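Giduvard Catering, Line Staff Meeting
Sunday, March 18, 2018
Chair: Ryota Aoki

1. Minutes of the last meeting were approved with no changes.

2. Fruit plating. The Boltov arm will take over apples on the early shift. The two people now on that job move to tray check at the same pay and hours. Staff asked who answers for bruised fruit. Ryota said the line lead does, as now. The practice table stays in the back room and anyone may try the controls after signing the sheet. 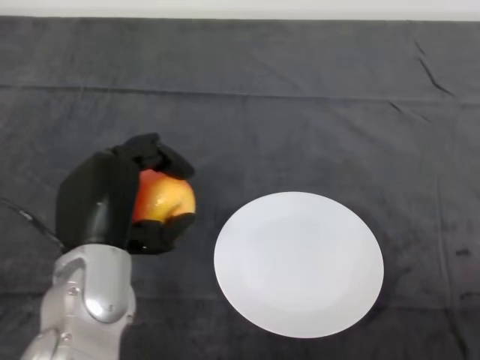 Item 2: apple in the hand, plate set to the right.

3. Training. Three half-day sessions are planned, all on paid time. Night staff said mornings do not work for them. One session will move to 4 p.m.

4. Staffing. Asked if jobs will be cut, Ryota said none before August and that he could not speak past that date. Staff want this in writing. Action: Ryota.

5. Budget. $3,000 was approved for floor mats and a second stop button at tray check.

6. Other. Locker 73 still does not lock.

Next meeting to be posted on the break room board.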